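4. Submitting your workplace to the Stetico directory

This section explains how a business, or a person who works there, can add an entry to the Stetico directory of inclusive employers. You need a Stetico account with a confirmed email address. If you do not have one yet, please go back to section 2.

4.1 Before you start

Please have the following ready:

– the full legal name of the business and the name which customers know
– the address of each site you want to list
– a link to the written non-discrimination policy, or the policy as a PDF file
– one or two pictures of the workplace

Note: Employees can submit an entry without permission from the employer. In this case the entry is marked "Suggested by staff" and your name is not shown to anyone outside the review team.

4.2 Filling in the form

1. Sign in and choose Add a workplace from the left menu.
2. Type the business name. If a similar name is already in the directory, a list opens under the field. Check this list first – double entries are the most frequent reason for delay.
3. Choose the sector. Only one sector can be chosen. A company that both produces and sells should choose the one where most of its people work.
4. Under Policy, mark each ground which the policy names in writing, for example sexual orientation, gender identity or disability. Do not mark a ground which is only understood or promised.
5. Write the Shout-out text. It can have up to 600 characters, spaces included. Tell in your own words how people are treated there.
6. Press Add picture and select your file. The picture is shown at the top of the entry, with the caption under it.
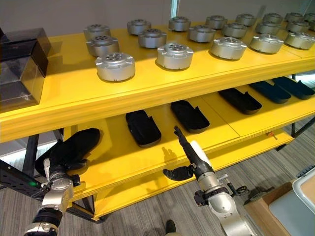

Metal parts on the upper shelf, black trays below. Sector: Manufacturing.

7. Write a caption of one line. The entry cannot be saved when the caption is empty.
8. Press Preview and read everything one time more, then press Send for review.

Caution: Do not write the name of a coworker together with their orientation, gender history or health in the Shout-out text, even if the person is open about it at work. Entries with such information are removed and must be written again from the beginning.

4.3 After sending

You receive a confirmation email with a reference number. Keep this number, you need it if you want to change the entry later. The status in your account goes from Received to In review and then to Published or Returned.

If the entry is returned, open it and read the comment in the yellow box. Correct only the fields which are named there and send it again. The reference number stays the same.

Note: Businesses with more than one site, such as those in Dilwood and Salminen, need a separate entry for each site when the policies are different. When the policy is the same, use Add site inside the first entry.

Error 512 means that the PDF file is protected with a password. Save it without password and upload again.

Section text: Aatos Ruotsalainen
Last changed 7 December 2018

Related items
Creating and confirming your account
Changing or removing an entry
How the review team reads a policy
Importing entries from Grirar
Reporting a wrong entry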